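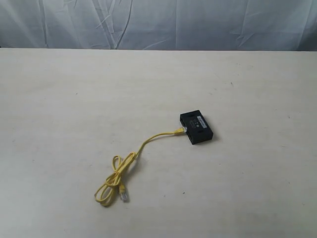

Project report, Yvonne Sedgwick and Mojtaba Ghaffari
Draltstead lab, March

We compared two sets of gripper fingers on a cable task: plug a network cable into a small black box, then pull it out again. Set A was the plain fingers that came with the arms. Set B was the softer orange ones, with a pad added on one side.

## Setup

Two arms faced each other across a white table. The left arm did the plugging and the right one was there to steady the box when needed. We drove both by hand through the Pelletier controller and planned 200 tries, split evenly between the sets.
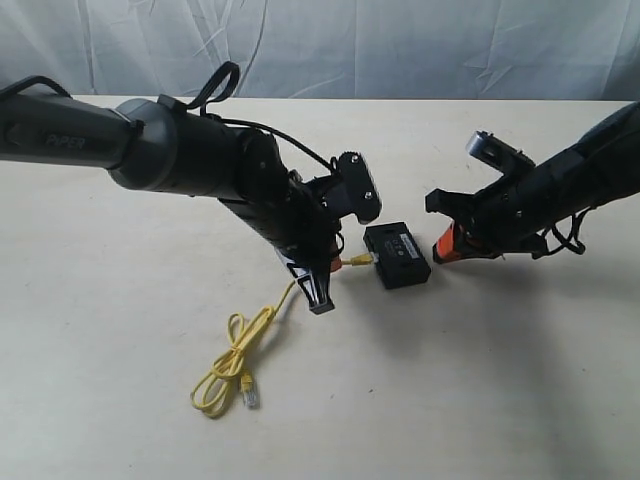

## What we found

Set A dropped the cable more than 20 times, mostly when the coil dragged on it. Set B held better but was harder to line up - the tips are wide and hide part of the cord.

The wrist camera helped most with the latch. With the plug held up in view, Mojtaba could check which side the latch tab was on and turn the wrist before going to the box.

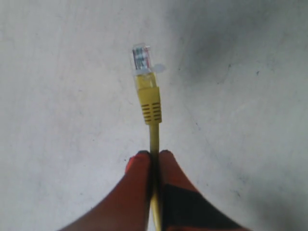

## Still to do

- Repeat set A with a shorter cable
- Try narrower tips from Drernia
- Log the grip force, which we forgot for the first 2 sessions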